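Bramwell grounds: monthly walk-round, patrol cart routes
Form 6, February round
Filled in by the day-shift grounds lead. Copy to Metik (supplier) and the Trolance site office.

Marks used: OK / FIX / ASK. Comments go under the item, please, and not on a separate sheet that gets lost.

1. Stop button on cart reachable from both sides
OK
Reachable, yes. You have to bend down for it, and two of our older hands would rather not bend down in front of something that might start moving.

2. Cart stops for a person standing on the path
OK
Tested with me standing still. People at work don't stand still. I asked last month for a test with someone backing up with a wheelbarrow and I'm asking again.

3. Pond route, path surface and edges
FIX
Darker cracks in the asphalt short of the junction. The cart rides over them. A person looking at the cart instead of the path may not. Leaves and debris on the verge thicken toward the path edge, and clearing them used to be part of the walking patrol. That patrol was cut when the carts came in, and the job was never given to anyone else. 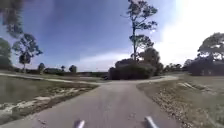
Item 3. Pond path, coming up to the junction.

4. Sight lines at junctions
ASK
The shrubs at the pond junction are dense and straight ahead of you as you come up. Metik says the cart "handles" blind spots. Handles them how? Someone stepping around that planting has no say in what the cart does. I want it trimmed before the next round, and I want to know whose hours that comes out of.

5. Slabs and loose stone near route
ASK
Pale slabs lying tilted in the grass on the right of the pond path. Off the route, so the Arnumeck software doesn't count them. They are a trip hazard for anyone who steps onto the grass to let the cart by, and stepping aside is what the briefing tells us to do.

6. Route along the building wall
ASK
The path runs tight to the wall with lawn on the other side. Most of it is in the building's shadow and the far end is in full sun, so your eyes need a second to catch up when you walk out.
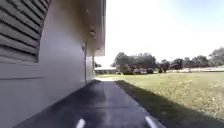 My question is who gives way along there. With the wall on one side, the person ends up on the grass every time. Fine in dry weather with empty hands. Less fine with a ladder — and we still carry ladders.

7. Alerts reaching the right person
FIX
The cart logged 191 alerts since the last round. They all come to one phone, which belongs to whoever is on days. Reading them takes up a good part of the morning we were told we'd get back. Most were marked "object, no action."

8. Staff briefed and signed
FIX
Signed, yes. Briefed is a stretch. Six minutes of video and a sheet of paper. Nights haven't had either.

9. Hours saved, as reported by supplier
ASK
The brochure says nearly 1,000 a year. I can't match that to our timesheets. Please send the working, with the alert reading and the battery swaps counted in.

Open from last round: items 2 and 7. Next round to be walked on foot, with someone from Metik present.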